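Workshop notebook – hide glue, batch tests
12 Jan 2018

Picking up the glue trials again after the break. Round table is the bench for now, until the long one is flat again.
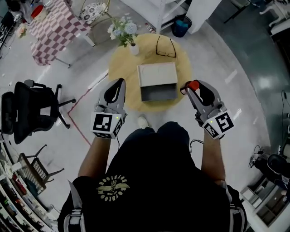 Octavian Ursu wrote back overnight about the September joints. He thinks the weak ones were starved and the glue itself was fine. In his view we clamped too hard on the end grain and squeezed most of it out, and he would like to see the same batch tried with a sizing coat first, left to gel, then glued as normal. He also asks if we kept the offcuts. We did, they are in the drawer under the drill press, marked in pencil.

I think he is partly right. The two joints that failed at the Clornidstead cabinet both had a shiny, nearly bare patch in the middle third, and that does look like starvation. But the one from the drawer side had plenty of glue in it and still let go cleanly along one face. That one looks chilled to me. The shop was cold that week and we were slow getting the parts together.

Glue on hand:
Dallik granules, the 195 gram strength, most of a bag
Preda pearl, strength not given on the label, opened last spring, smells all right
Melach liquid, only for comparison, I don't plan to use it on the cabinet

Mixed the Dallik this morning, one part to two of water by weight. Soaked in cold water until the granules were swollen all the way through, then into the pot. Held it below 145 F the whole time. The dial on the pot reads high, so go by the glass thermometer. Skimmed it once. It runs off the brush in a steady string and breaks into drops near the end, which is how I want it.

Preda took longer to soak and there were still hard centers when I first looked. Left it. Came out darker and a bit thinner at the same ratio. Will mix it stiffer next time.

Test pieces are maple, all from the same board, planed and then left alone (no sanding, no toothing iron). Set one is plain, set two has the sizing coat Octavian wants. Parts for both were warmed on the radiator cover under a towel before gluing. Light clamp pressure on set two. I used my usual pressure on set one so there is something to compare with.

The sized faces gelled quicker than I expected and one of them picked up dust while I was hunting for the small clamps. Wiped it with a hot damp rag and sized it again. Marked that piece with a D so we don't argue about it later.

Gumaro Galindo needs the pot on Monday for veneer. Empty it into the jar and put the jar in the fridge, don't leave it in the pot over the weekend like last time. Anything left in the fridge past a week goes in the trash.

Still to do:
Break the plain set after a full cure, then the sized set, same lever, same person pulling
Write the failure on each piece – wood, glue line, or mixed
Find out from the supplier what strength the Preda is
Bring in the other thermometer and check it in ice water against this one
More small clamps

Cabinet stays apart until the breaks are done. The back panel can be cleaned up in the meantime, old glue off with warm water and a scraper, and keep the water away from the inlay.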